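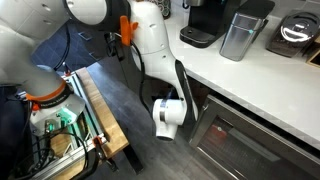 Why not put everything in one deep cupboard and be done with it, went the first reply to last week's post on the Jutstead coffee counter. Fair question. The cupboard version was tried for most of last year and I have notes on it.

---

Background for new followers: one kitchen, about 40 people, one length of counter. Filter coffee, pods, cups, lids, stirrers, sugar. I look after the layout. Stock comes from Godinho, fortnightly.

---

Cupboard version, then. Every item below the counter, doors shut, clean surface. It looked very good. Making a coffee meant bending down twice, and at peak the person bending down blocked the person pouring.

---

Also, restocking. A shut cupboard tells you nothing about what is left in it. We ran out of lids on a regular basis and found out each time from somebody carrying a full cup with no lid.

---

Current rule: anything used in every drink lives on or in the counter top. Anything used in some drinks goes in the top drawer. Anything used by whoever restocks goes below that, or elsewhere.

---

The floor gap between the wooden table and the counter matters more than the furniture. It has to take an open drawer, a person standing at it and a second person walking behind. Measure it with the drawer out. I measured ours with the drawer in, and had to move the table.

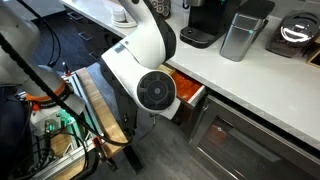

The top drawer has the best claim to being near the pouring position and the worst record for filling up with rubbish. Menus, dead batteries, a single glove. I now empty it completely whenever the stock comes in.

---

Runners: the old ones sagged at full extension, so the rear compartment could only be reached by feel. Replaced with Relitz full-extension runners. Eight screws a side, and I would allow an hour for the drawer if you have not done one before.

---

Check that the screw holes line up before throwing the old runners away. Ours did not. Two of the old holes wanted filling with glue and matchsticks, left overnight, then drilled again.

---

A soft-close mechanism was offered for a bit more money and declined. People push a drawer shut with a hip while holding a cup. Soft-close resists this, they push harder, coffee goes over the side.

---

Worktop note. White stone with light grey veining hides sugar and shows coffee. Wipe it with a damp cloth and a drop of washing-up liquid. Vinegar is fine on some engineered tops and bad for marble, and if you don't know which you have, keep it off.

---

Pods. A rack at the back of the counter is the working supply, and it is the only place anyone should be taking pods from. When it looks thin, top it up from the boxes.

---

Handles came up in the replies as well. I have a mild preference for plain bar handles over knobs in a kitchen: they take a whole hand, or two fingers, or a tea towel. Long ones on doors.
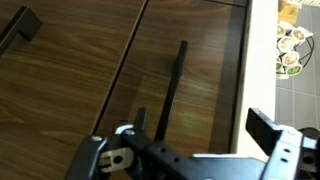 Stand-offs on bar handles work loose. Tighten from inside the door with a proper screwdriver, hand-tight plus a little. If it loosens again within the month, a spring washer under the screw head will usually hold it.

---

Dark wood-grain fronts show fingerprints near the handle and very little elsewhere. Wipe with the grain. Spray on the cloth, never on the door — the liquid runs into the seam between panels and the edge swells.

---

A wire carousel is good for showing what flavours there are and poor for storage. It holds few pods for the space it takes and it wants somewhere flat where it can turn freely. One is plenty.

---

Somebody asked about drawer dividers. Plekero, the cut-to-length sort. The drawer is 11 cm deep inside and the dividers are 8, which leaves room for packets to stand slightly proud without catching when it closes.

---

Stirrers go in the front compartment and packets behind. Stirrers are taken one at a time with a quick grab and barely need the drawer open. Packets get chosen, which takes longer and needs a proper look.
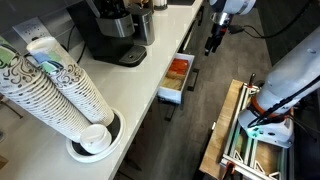
Cups should be within reach of the brewer without crossing anyone. A dispenser set into the counter does this well up to a point. Past that point the stack gets tall and leans, and the last sleeve ought to have stayed in the box.

---

Lids: a short stack beside the cups. Tall stacks of lids fall over and then get wiped and put back, which I would like people to stop doing. Bring out a small number, refill often.

---

Keep the brewer's flex behind the brewer and down the wall. A flex running along the worktop gets wet sooner or later, and it is the first thing I look at in any kitchen.

---

Still unresolved: the packets. Mixed types in one compartment means people rummage. A second divider would fix that and make each space too narrow for an adult hand. Trying it anyway with the divider moved off-centre.

---

Next review is October, when Godinho change their carton sizes and the lower shelf will need rearranging. Runner model and divider lengths on request. Please measure your own drawer first.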